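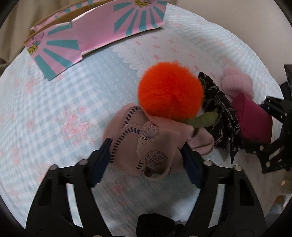

Why do soft things squish down so small?
Because there's air hiding inside them. Fluff, cloth and padding are full of tiny gaps, and when you squeeze, the air goes out and the thing gets flatter.

Try it! Get a cardboard box. Any box. Ours is a pink and teal craft box.

Pompoms first. A pompom is just lots of short bits of yarn tied in the middle. The big one in the Bisht craft kit takes 597 strands, phew. Squeeze it in your fist, let go. Poof, back again.

Now thin cloth. Not much air in one layer, but crumple it and you make pockets. Thats why a messy scarf fills a drawer and a folded one doesnt.

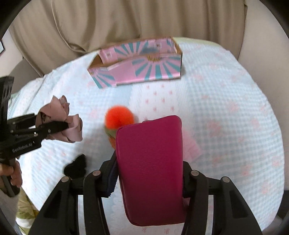
Pink pouch, fluffy pompom, and a box to pack.

Packing order:
Flat things on the bottom.
Zip pouches next. Press the air out, then zip.
Fluffy stuff last, it fits in teh corners.

Lid won't shut? Take it all out and fold again. Don't sit on it!!

Bonus word: WAFFLE WEAVE. Cloth with little squares pressed up like a waffle. The squares hold air too, so it feels thick but isnt heavy.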